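Ceno Robotics Club: Frequently Asked Questions

Last updated July 25, 2023

Do I need to know how to code before I join?
Nope! I'd never written a line when I started, and plenty of our members hadn't either. You'll pick up what you need in the first few weeks, mostly by changing someone else's program and seeing what breaks.

How much does it cost?
Dues are $20 a semester. That covers your share of parts and your login for Rewi, the simulator we use. If that's a problem, send me a note and we'll sort it out quietly.

When and where do you meet?
Room 461, right after last period. The door sticks, so give it a good shove. Over the summer we're online only, and we'll be back in the room when school starts.

What's the Kurnumell Cup?
It's the contest we spend most of the year on. Every team gets the same simulated arm and the same table, and you write the program that picks things up and puts them where they belong. We had 28 people signed up last year (a lot for us!) and I'm hoping for more.

Can I work on it at home?
Yes, please do. Rewi runs fine on an older laptop if you turn the shadows down. Save to the club folder, though, or your teammates will be stuck with last week's version.

What does a practice task look like?
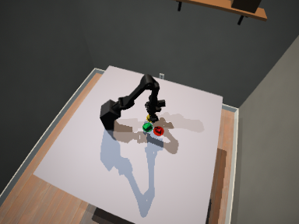
Posted by the Club President, Ceno Robotics Club

I'd start with the close-together one. You've got a yellow, a green and a red object bunched up on the table, and the gripper has to come down on one without knocking into its neighbors. The gap between the green and the red is tiny, so go slow on the way down! My first try at this task sent everything flying, and I still think it's the most fun one in the whole set.

Do I have to compete?
Not at all. Some people just like building practice tasks for everybody else, and we always need more of those.

How do I sign up?
Fill out the Cundik form on the school activities page. The club code is 3612. I check new sign-ups every evening in July and will write back with your login.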